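Translated Fantasy Novels for Young Readers: How Covers and Extra Materials Change Between Editions
Project report, second-year course in Publishing Studies

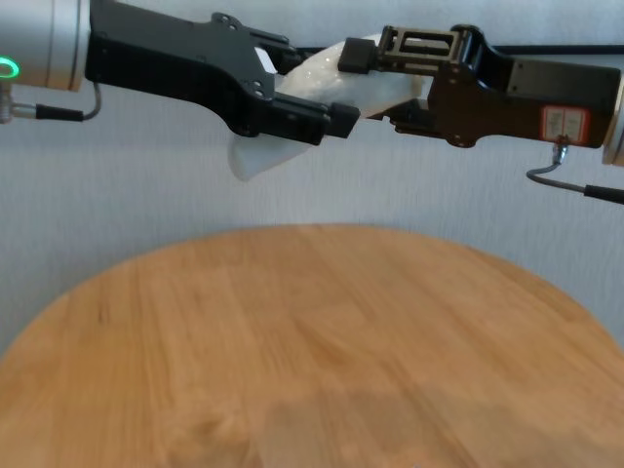

The aim of the project was to compare the original and the translated editions of fantasy series for readers between 12 and 16 years. I wanted to know which parts of a book stay the same when it goes to a new country and which parts are replaced. The question came from my own reading. I read the first Skirkar novel in my language and later in English, and for some time I did not understand that it was the same book.

Material

I worked with 17 novels from three series: Skirkar, The Salt Gate of Wonau, and the shorter Aubert books. For every novel I looked at the original edition and the first English edition. The English editions of the first two series are published by Vurker. The Aubert books were moved to Vurker only after the third volume, so the first three have a different design, and I treated them as a separate group.

I did not study the quality of the translation. My level of the original language is enough for notes and afterwords, but it is not enough to judge the style of a novel.

Method

For each pair of books I filled in a form with the same fields: cover artist, title, map, list of characters, afterword, and age mark. When a field was different, I wrote one or two sentences about the difference. I finished the forms in January and then read all of them again from the beginning, because my first forms were less detailed than the last ones.

Results

The cover art was kept in 8 of the pairs. Most of these are Wonau books, where the publisher used the original paintings but made the title larger. The Skirkar covers were all drawn again. The original covers show landscapes with very small figures, and the English covers show the main character from near.

The afterword is the part that disappears most often. In the original Skirkar books the author writes up to 21 pages about old songs and place names. In English this became a short note, or nothing. I think it is a loss, especially in the second volume, where the afterword explains why the river has two names.

Maps went in the opposite direction. The Aubert books had no map in the original, but the later English volumes have one. It puts the lighthouse on the north coast, while the text of volume five says it is on the south. I could not find out who drew it.

Titles were changed less than I expected. Only the Aubert series received completely new titles, and the old ones are given in small letters on the copyright page.

Problems

Two of the original editions were not in the library, so I used later printings. It is possible that their covers are not the first ones. I also planned a questionnaire for 60 readers, but there was not enough time to translate the questions properly, and I took this part out of the project.

Further work

The short story collections of the Wonau series are not translated yet. If they come out in English, I would like to add them to the table and check if the long interview with the illustrator is included. The full forms are in the appendix, ordered by series and volume.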